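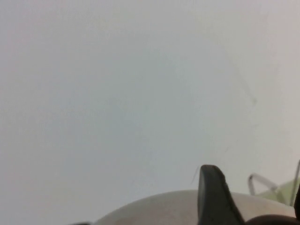

Wrist camera, gripper finger against the pale surface. See items 3 and 4.

Pre-run inspection: wrist-view contact estimation, arm cell, Guldale
Checked against the Cetel method sheet, second issue
Date of inspection: 16 March 2018
Inspector: Vũ

Status key: OK / OK with comment / Hold

1. Emergency stop, bench side
OK. Pressed with the arm moving at crawl speed. Arm stopped, brakes came on, fault had to be cleared by hand before it would move again.

2. Emergency stop, door side
OK with comment. Works, but the label has been stuck over an older label and the older one is showing through. Replace both.

3. Camera view clear of obstruction
OK with comment. The housing and finger take up the bottom of the picture, as they should. There is also a very thin dark line next to the fingertip. Could be a hair, a thread or a fine wire. The method sheet says the fingertip outline is "found reliably in all views". I would like to know what the outline finder does with a line like that before I sign for reliably. Wipe the lens and the finger, then take another view.

4. Background suitable for distance estimate
Hold. The method claims to judge how far the finger is from a plain surface using the wrist camera alone, to within 2 mm. A plain pale surface gives it very little to work with. There is a faint diagonal streak, low contrast, and hardly anything else on the surface itself. If the estimate is coming from the streak, the result is about the streak. Skikstead reported good figures on this same test but their write-up doesn't say what their panel looked like, and I have asked twice.

5. Speed limit near surfaces
OK. Set to 20 mm per second inside the slow zone. Confirmed on the controller, not only in the settings file.

6. Force limit
OK with comment. Set to 8 N. The sheet allows the limit to be raised "once the estimate has settled". It gives no test for settled. Leave it at 8 until someone writes one.

7. Cable run along the arm
OK. No rubbing at the elbow. Tie near the wrist is tight but not pinching.

8. Lighting
OK with comment. Lighting is not even. Part of the surface is cool grey, there is a warm cream band towards the right, and past that a darker curved strip of shadow. The authors call the method "insensitive to normal room light". Their test for this was one lamp, on and then off. A slow change from cool to warm across a single view is a different matter, and I can find nothing in the November results that covers it. Repeat with the blinds down, then up, and keep both sets.

9. Surface marks recorded before run
OK with comment. Lower half: a thin dark diagonal scratch on the left, a much fainter line to the right of it slanting the other way, a tiny dark speck near the middle. Low down by the housing there is a short vertical smudge you could easily miss. I make no claim about how any of them got there. They need to be on record so that the same marks aren't put down to this run afterwards, and so that whoever reads the results knows the surface wasn't blank. 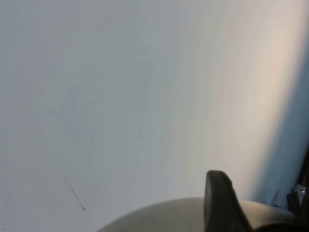

10. Logging
Hold. The log keeps the distance estimate but throws away the confidence value after 60 seconds. Every argument I have had about this method comes down to that value. Keep it for the whole run.

11. Stop on lost estimate
Hold. Sheet says the arm stops if the estimate is lost. Covered the lens with a card and it did stop. That is the easy case. A wrong estimate held with confidence would not trip anything, and on a near-featureless surface that is the failure I would expect. Needs a second check that doesn't use the camera. The force limit alone is too late for this.

12. Guarding and floor markings
OK. Tape lifting at one corner, pressed back down.

Result: not released for unattended running. Attended runs allowed at the limits in 5 and 6, one hand on the bench stop. Items 4, 10 and 11 to be answered in writing by the Cetel group before the next inspection. Rerun item 3 after cleaning.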